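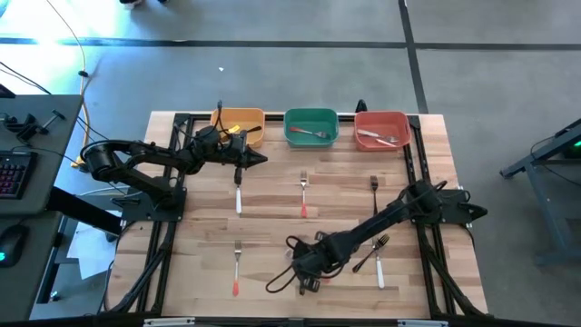
Household Waste and Sorting
Notes for Unit 4
Instructor: Siv Westerberg
Revised 15/07/2025

Reading before class: Rezaei, chapter 3. The Hurkow reading is optional but will help with the written assignment.

Why sort at the source

Waste can be separated in the home, at a drop-off point, or at a plant after collection. Source sorting means the first of these. It costs the collector less and usually gives cleaner material, but it asks more of the resident. Mixed collection is easier to explain and needs fewer containers. The trade-off is contamination: one jar of sauce can spoil a good deal of paper.

Terms to know

Stream: a category of waste that is collected and handled together.
Contamination: material placed in the wrong stream, or in the right stream but too dirty to process.
Residual waste: what remains after everything sortable has been taken out.
Capture rate: the share of a given material that ends up in its proper stream.

Capture rate and contamination are often confused. A town can have a high capture rate for glass and still have a badly contaminated glass stream. Always report both.

Worked calculation

A block of apartments throws away 300 kg of paper in June. Of this, 210 kg goes into the paper containers. The capture rate is 210 divided by 300, or 70 percent. The other 90 kg went somewhere else, most likely into residual waste. Note that this tells us nothing about how much food or plastic was in the paper containers. For that we need a sample taken from the containers themselves.

Color and labels

Color helps people only when it is used the same way everywhere. Kudow changed its lid colors in one district at a time, and residents who moved across town kept using the old system — a problem that lasted well after the last lids were replaced. Words alone have limits too. "Packaging" means different things to a packer and to a person holding a toothpaste tube. Short labels with common items listed tend to do better than category names.

Metal items

Cans and foil are usually accepted with packaging. Pots, pans and cutlery are metal but are not packaging, and many towns want them taken to a scrap point. Check the local list before answering question 2.

Written assignment

1. Compare the container systems in Kudow and Alico. Which streams are handled differently?
2. Choose one household item that is hard to place. Explain where it should go in each town.
3. Redo the worked calculation with 240 kg in the paper containers.

Bring a printed copy to the next meeting. Show your work for the third part, including units.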